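How Do You Teach a Robot? Show It!

Think about how you learned to tie your shoes. Did somebody hand you a long list of rules? Probably not! Somebody sat next to you, made the loops slowly, and maybe even put their hands over yours and moved your fingers along. Robots can learn that way too, and it's one of the coolest things going on in robot labs right now.

For a long time, people taught robots by typing. A programmer wrote down every tiny move: go up this far, turn, close the fingers, stop. That works great if everything is always in the same spot. But slide a box over by the width of your hand and the poor robot grabs a fistful of air!

So people came up with another plan — let the robot copy us. There are 2 main ways to do it.

The first is teaching by hand. A person takes hold of the robot's arm and gently pushes it through the job, like a dance teacher leading a beginner. Sensors in the joints feel every bend, and the computer saves it all.

The second is teaching by remote control, and it has a fancy name: teleoperation (say it TELL-ee-op-er-AY-shun). The person might wear special gloves, or hold a controller in each hand, or move a small copy of the robot's arms. When the person reaches, the robot reaches. When the person pinches, the robot pinches (usually a teeny bit later, so you have to be patient).

Picking things up from a shelf is a great job to practice. Big curvy parts can be tricky, and the fingers have to curl around them just right.

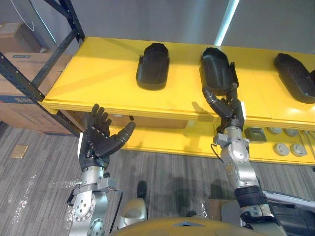
Can a robot learn a job after seeing it only once?

Usually it needs lots of tries to learn from. A simple job might take 30 demonstrations, and a harder one might take more than 205. Each one should be a little different, so the robot finds out what to do when a part is crooked or farther away.

Gwilym Prydderch teaches robots for a project called Mesto, and he did 57 demonstrations in one day last March. "My arms were noodles by dinner," he says. "And the robot wasn't even tired!"

All those tries go into a computer program that looks for patterns. What did the cameras see? What did the arms do next? After enough practice, the program can make its own guess about how to move. Then the person lets go of the controls, steps back, and watches. Sometimes the robot gets it. Sometimes it drops everything on the floor, and the person goes back and shows it some more.

Try it at home! Ask a friend to be the robot and close their eyes. Stand behind them, hold their wrists, and guide their hands to pick up a sock and put it in a box. Do it five times, moving the sock a little each time. Now let go and see if your robot can do it alone — then trade places!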